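Search reviews
Go
Home | Workshop | Benches | Automation | Archive | Contact

Review: Plerkent cable clip and bench care kit

Posted in August by D'Souza

I have been looking after a two-arm bench cell for long enough to have strong feelings about cables. Arms get all the attention, but most of my callouts come down to a plug that has crept out of its socket, or a loop that has found something to catch on. So when the Plerkent kit turned up I cleared an afternoon for it, and I've now had it in daily use for 17 working shifts. I like it a lot!

What you get for your money is a flat tin with 40 soft clips in two sizes, a roll of hook-and-loop tape, a set of hex keys on a ring, a little torque driver, a paint pen for marking bolt heads, and a wipe-clean card with a servicing routine printed on it. The tin is dented already, which is my fault, and it still shuts.

The clips are the star. They're made from a rubbery stuff that grips a thin cable without pinching it, and they come off again with a thumbnail, so you can try a route, run the arm slowly through its reach, decide you hate it and start over (I did this four times on the first arm). I used to do everything with zip ties, and every change meant snipping and swearing. The Fitisach clips I bought last year were nearly as good on day one, but they went stiff and kept pinging off behind the bench.
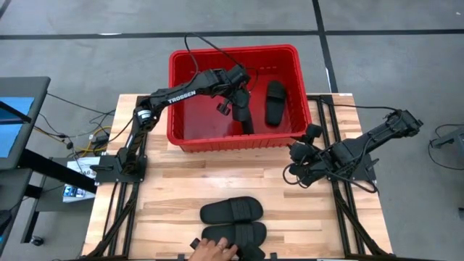

Routing is where you have to think for yourself, and the card is a bit thin on it. The base end is easy: clip along the mounting rails and leave a generous bend where the cable rises into the arm. The wrist is harder, as it needs slack to turn but any slack is a loop waiting to snag. With a job like sorting sandals, where the gripper has to go right down into a large red bin, I'd look hardest at that thin cable arching from the forearm over the far rim and back to the wrist, and run the arm to every corner of the bin before settling on a length. Keep the clips off the joints themselves. I put one too near an elbow and it rubbed a shiny patch in a single morning.

The torque driver surprised me. I expected a toy, but it clicks cleanly and the handle is fat enough to use with cold hands. I go over the base plate bolts with it first thing, then put a stripe of paint across each head and onto the plate, and after that a glance tells you if one has shifted. Two on my left arm had moved by the end of the first week — only a hair, but the grip position had been drifting and I'd been blaming the calibration. If your arms are on a wooden top, as mine are, check more often than the card says. It suggests every 60 hours of running. I do it every 24.

Grumbles, then. The hex keys are fine but the smallest one rounded off quickly, and I've gone back to my old Kurus set for the wrist screws. The paint pen takes an age to start and then blobs. And there is nothing in the tin for cables on the floor, so you'll still need covers or tape for power leads and adapters if people walk between the bench and the desk. A few heavier clips for those would have made this a complete kit.

None of that has put me off. Swapping a wrist cable used to eat most of my lunch break, and last time I had the old one out, the new one clipped in and the arm homed before the kettle had boiled twice. I've ordered a second tin for the spare bench, plus a bag of the small clips, which are sold separately and which you will drop.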